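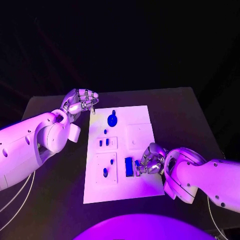
Photo: Wilfredo Evangelista / Plaltau bench notes

Board test, two hands, two controllers

These are pictures from the June comparison on the two-arm bench. The question was narrow. We wanted to know whether the Grusine controller, which closes the fingers on a torque limit, handles small upright parts better than the Rampersad controller, which closes them on a position target and then holds. Both drive the same pair of multi-fingered hands. The arms, the head camera and the blue part set were left alone between runs, so anything that differs in the log should come from the controller or from the operator.

Operators were Wilfredo Evangelista and Aicha El Fassi. Each drove both controllers and neither saw the log until the end. We ran 249 attempts. An attempt is one part, one approach and one release, and it ends when the hand is clear or after 40 seconds. Attempts that ended in a controller fault were kept in the count and marked as faults. Attempts that ended because a person reached over the table were thrown out and repeated.

1. Narrow part beside the block

Right hand on the slim blue upright, purple light. The rectangular block sits directly to the left of it, and the thumb and index finger have to work in the space next to the block. We scored contact with the block separately from the grasp itself. Under Rampersad the thumb went to its commanded angle whether or not the block was in the way, and the block moved in 14 attempts. Under Grusine the thumb stopped on contact, which kept the block in place but often left the grasp one finger short.

The colored light was part of the plan. The part detector had been tuned under white light, and we wanted a figure for how far the reported part centers moved when the board took on a tint. Under purple the centers shifted by up to 3 mm, mostly along the long side of the board. Blue parts on a white board hold up fairly well. The outlines on the plates were worse, and we stopped using them as a reference in those runs.

2. Low peg, fingers from above

The right hand is down at the small peg, fingers bent and slightly spread, with the left hand parked over the upper left corner of the board. From the head camera this is the awkward approach. The fingertips cover part of the peg before they are in position to close on it, and the operator works from the last clear view plus the joint readout.

Aicha's note on this position reads: "Grusine lets me come in sloppy and fixes it. Rampersad does what I said, including when I was wrong." The numbers agree with her up to a point. Grusine picked the peg on the first close more often for both operators. It was also slower, with a median of 11 seconds from first approach to a stable hold against 8 for Rampersad. Part of the difference is the settling time, which we left at the default of 500 ms. We tried a shorter value at the end of the session and the fingers began to chatter on the peg, so the default went back in.

The idle hand was a nuisance in the first runs. Rampersad keeps every joint powered at its last target, and the raised hand stayed where it was put. Grusine lets an idle hand relax toward a neutral curl unless it is told to hold. Wilfredo added a hold command to the start script and the drift stopped. It is in the script under "park" for anyone repeating this.
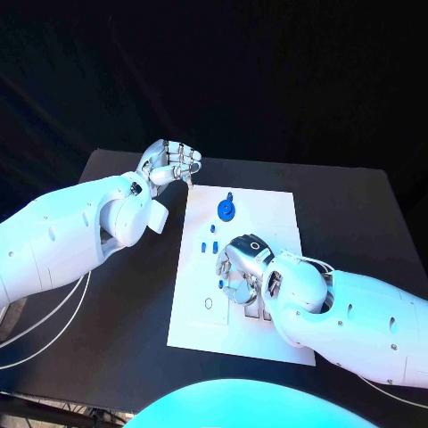
3. Slotted plate and the paired cylinders

For the last group the work moved to the left hand. The fingertips are just over the slotted plate, where a small peg stands in one slot, and the right hand is raised and kept clear of the board. Two cylinders of different thickness sit by the rectangle outlines at the lower right.

Slot work is where the two controllers were closest. A peg in a slot can't tip far, so the position target is nearly always good enough, and the torque limit has little to correct. Success on the first close was within two attempts of equal for each operator. Release was a different matter. With Rampersad the fingers opened together and the peg stayed put. With Grusine they opened in the order in which they unloaded, and the last finger off tended to lean the peg toward the thumb.

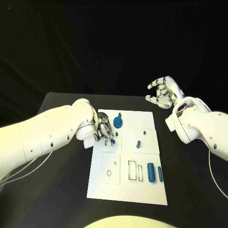 We changed the release to a fixed opening move with the torque limit switched off for its duration, and the lean went away. That version is logged separately as Grusine-R. It uses Rampersad's opening profile on top of Grusine's close, and for the small parts it is the combination we will keep for now. It hasn't been tried on the round disc part, where the hub gives the fingers something to catch on and the opening order may matter again.

Other things from the log:

Faults. Six in total, five of them under Grusine and all five on the right hand. The fault code is a current spike at the thumb base. We swapped the thumb cable and saw one more fault afterward, so the cable is not ruled out but is less likely.

Operator effect. Larger than we expected. The gap between Wilfredo and Aicha on the same controller was wider than the gap between controllers for the same person, except on the low peg. Any future comparison needs more than two people driving.

Camera. The head view was used throughout. A wrist view would help with the low peg, and there is a Kamamell module on order for the right side. It adds weight past the wrist joint - not much, but the arm gains will need another look before we trust any timing taken with it fitted.

Part set. One short peg was slightly oversize and bound in its slot. It was replaced with a reprint before the counted attempts began, and the old one is in the drawer with a mark on the end. Please don't put it back on the board.

Raw logs, the start script and the scoring sheet are in the bench folder under Plaltau. Attempt numbers in the sheet match the log files, except for the first nine, which were renumbered by hand.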